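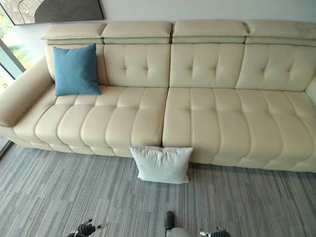

Cream leather sofa with adjustable headrests and a teal-blue cushion.

Resort Operations, Unit 3: Lifts, Lodging and the Length of the Season
Course tutor: Verena Gisler
14 shares · 2 comments

3.1 Background

Mesholm began as a single drag lift on a farmer's slope above the village of Garolness. Lodging came later, when the lift company bought the old railway hotel and found itself running two businesses with different needs. The lift earns its money in daylight and in good weather. The hotel must pay its staff whatever the weather does.

Students should keep this difference in mind when reading the accounts in the course pack. A resort that owns both lifts and beds can sell them together, but a poor week for snow then harms both sides at once.

3.2 Ownership and lodging models

Full ownership: the operator owns the building and lets every room itself. Mesholm's hotel has 54 rooms held in this way.

Rental pool: private owners hand over their flats for an agreed part of the year, and the income is shared. The operator needs less capital but has less say over repairs and furnishing.

Separate operators: the lift company sells passes only. Kälin (course pack, reading 5) argues that this model suits small resorts with an established village. Tomar takes the opposite view – students are expected to know both positions.

3.3 The February problem

School holidays fill the resort in February, often beyond what the lifts can carry in comfort. Bookings fall sharply afterwards, even where snow cover is good. Common responses include midweek passes, later checkout on the day of departure, and races or training camps placed in the quiet weeks.

A lower room price does not always bring more skiers. Guests may simply move from one week to another, and total income then falls.

3.4 Seminar work

Read the Jeseo case before Thursday. Prepare one page on whether the resort should build a second chairlift or refit its lodge. The page is marked out of 100 and should be handed to Dzintra Rimkutė at the start of the seminar.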